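Secant pile wall

A secant pile wall is a retaining wall made of bored concrete piles that cut into each other, so the finished wall is one continuous line with no open gaps. Used for deep basements, shafts, cut-and-cover tunnels, and anywhere groundwater has to be kept out of a dig. Sometimes called an interlocking pile wall. Not to be confused with a contiguous pile wall (also called tangent, when the piles just touch), where the piles stand side by side and do not overlap.

Contents
1 Principle
2 Types
3 Guide wall
4 Construction
5 Tolerances
6 Spoil and site housekeeping
7 Watertightness
8 Comparison with other walls
9 Use in Cenddale
10 Problems
11 See also

Principle

Two sets of piles. Primary piles (also "female") go in first, with a space left between each one. Secondary piles ("male") are then bored in the spaces, and the drilling tool bites into the concrete of the primary on each side. The overlap is what makes the seal. Primaries are usually weak concrete or a cement-bentonite mix and carry no steel. Secondaries are normal structural concrete with a reinforcing cage or a steel beam, and take the bending.

The wall works as a row of stiff vertical members with filler between. In a dig of any depth it is propped or anchored. Short walls may stand as cantilevers if the ground is good and some movement at the top is acceptable.

Types

Hard/soft. Primaries in a soft mix, low strength, easy to cut. Cheapest of the three. Durability of the soft mix over the long term is debated and many designers treat it as temporary only, with a lining wall cast in front.

Hard/firm. Primaries in a concrete with retarder so that strength comes on slowly. Stronger and more durable than soft, still cuttable with an ordinary rig if the timing is right.

Hard/hard. Both sets in full-strength concrete, both may be reinforced. Primaries are given a beam or a shaped cage that keeps the steel out of the cutting zone. Needs a high-torque rig and a casing with a good cutting shoe. Slow and expensive, but gives the stiffest wall.

Guide wall

A guide wall is nearly always cast first. It is a shallow strip of lightly reinforced concrete on each side of the pile line, with the inner faces formed to a scalloped shape that matches the pile layout. Polystyrene or steel formers are used. The guide wall holds the casing on position for the first part of the bore, when most position errors start, and gives the crew a clean surface to work from. It also stops the top of the ground from falling in.

The piling platform matters as much as the guide wall. Rigs are heavy and tall, with a high center of gravity, and a soft patch under one track will put the mast out of plumb before any drilling starts. Platform thickness is designed from the track pressures given by the rig supplier. Platform should be checked again after heavy rain or after any trench is dug and backfilled through it – backfilled trenches are a common cause of rigs tipping.

Construction

Cased rotary boring is the usual method. Segmental casing is turned into the ground by the rotary head or by a separate oscillator, and the soil inside is taken out with an auger or a bucket. Casing is kept ahead of the tool in loose or wet ground so that soil doesn't flow in from the bottom. In water-bearing sand the bore is kept full of water or support fluid.

When the bore reaches depth the base is cleaned, the cage is lowered in, and concrete is placed through a tremie pipe. The casing comes out in stages as the level rises. Bottom of the casing must stay below the top of the concrete at all times. Pulling too fast lets soil squeeze in and leaves a neck in the pile.

Continuous flight auger (CFA) is faster and cheaper, for shorter walls in softer soils. Concrete is pumped down the hollow stem as the auger is withdrawn and the cage is pushed in afterward. Long augers wander, so depth is limited by verticality and not by the power of the rig. Cased CFA, with two rotary heads turning the casing and auger in opposite directions, sits between the two methods.

Sequence is fixed before work starts and marked on the guide wall. Primaries are placed in a hit-and-miss order so that fresh concrete is not disturbed by the next bore. Secondaries follow once the primaries on both sides are hard enough to stand, but not so hard that the tool is pushed off line. The two primaries next to any secondary should be of similar age. If one is a lot older than the other the tool drifts toward the weaker side, and the overlap is lost on the strong side. A stoppage for a breakdown can therefore upset the sequence for many piles in both directions.

Tolerances

Everything depends on the overlap that's left at the bottom. Two piles leaning apart by a small angle will open a gap at depth even if the tops are perfect. Designers work backward from the dig depth, adding the position error at the guide wall and the verticality error of each pile, and set the overlap at the top from that.

Verticality is read from the mast instruments during boring and checked on the casing with a long level or by survey in two directions. Finished bores can be checked with an inclinometer run down the casing, or an ultrasonic probe where the bore is full of fluid. Correction is possible in the first few casing lengths, by pulling back and re-entering. After that it's very hard.

Spoil and site housekeeping

Boring produces soil mixed with broken primary concrete. The mix can have a high pH and may need to be tested and hauled separately from clean soil. Wash water from the tremie, the pump line and the trucks goes to a lined skip or settlement tank, never to a drain. Spoil is cleared from the guide wall after each bore so it doesn't drop into the next one. General waste from the crew cabins is kept apart from spoil, because foreign material in a spoil load can get the whole load turned away at the tip.
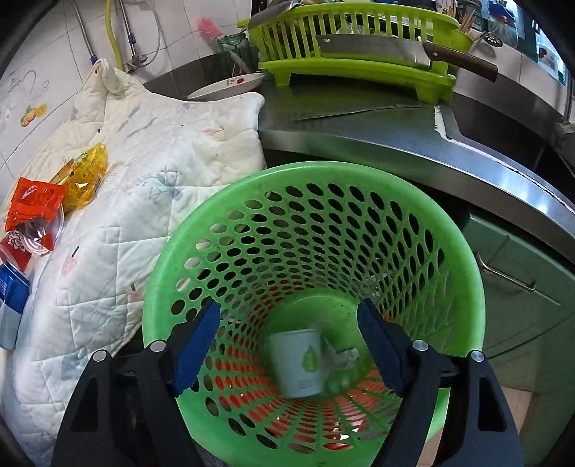

Paper cup and crumpled white paper in a green waste basket.

Noise and vibration are low compared to driven sheet piling, which is one of the main reasons for picking the method in built-up areas. The loud part is auger cleaning. Shaking or spinning the tool to throw off sticky clay can be heard a long way off, and many rigs now carry a mechanical cleaner on the mast.

Watertightness

A secant wall is water resistant, not dry. Damp patches and slow seeps at the joints are normal and most specifications allow them. Where a dry space is needed, a reinforced lining wall is cast on the inside face with a drained cavity or a membrane between. Larger leaks are treated by grouting from behind the wall or by drilling into the joint from the front and injecting resin. The toe of the wall is usually carried down into clay or sound rock to cut off flow underneath. Where there's no such layer in reach, the dig needs pumping or a grouted base plug.

Comparison with other walls

Sheet piles are quicker and can be pulled and reused, but are less stiff and will not go through boulders or old foundations. Secant piles will go through most obstructions, including old masonry and mass concrete. Diaphragm walls have fewer joints and reach greater depths but need a bentonite plant and a lot of room, so the cost of setting up is hard to justify on a small job. Contiguous walls are the cheapest of the bored types, where the groundwater is below dig level. King post walls are cheaper again, same limits on water.

Curved and circular layouts suit secant piles well. In a full circle the ring carries ground pressure mostly in compression and internal props can be left out, provided the overlap holds all the way down.

Use in Cenddale

The Wonia shaft at Cenddale is a circular secant wall of 49 piles, hard/firm type, each 800 mm in diameter. Contractor was Halonen, with the rig and casing supplied by Gridari. Boring started in January from a platform on made ground, and 9 piles had to be cored through the footing of a demolished pump house. Site engineer Venla Seppälä moved the verticality check to every casing joint after an early pair of primaries was found leaning toward each other. The guide wall had been set out for an overlap of 40 mm more than the design called for, and the extra was enough to keep the ring closed at the toe. One joint leaked on the river side durring excavation and was injected from the front.

Problems

Missed overlap. Found on excavation as a wedge of soil between two piles, wider with depth. Repaired by breaking back to sound concrete, fixing a steel plate or mesh across, and filling with sprayed or cast concrete. In wet ground the soil behind has to be grouted first.

Primary too hard. Slow progress, worn teeth, casing pushed off line. Happens when the mix gains strength faster than the trials showed, mostly in hot weather, or when the rig is down for long.

Primary too soft. Secondary concrete breaks through the side of the primary and comes up on the far side. Overconsumption on the pour record is the usual sign.

Cage float. Cage rises with the concrete, from a stiff mix or from casing that grips the spacers. Cage should be checked for level at the end of each pour, while there is still time to push it back.

Low cut-off. Top of the pile has to be overpoured and trimmed down to sound concrete before the capping beam is cast. If the overpour is skimped the beam ends up sitting on weak material and must be deepened localy.

See also

Contiguous pile wall
Diaphragm wall
Guide wall
King post wall
Capping beam
Tremie

This page was last edited on 08/10/2023.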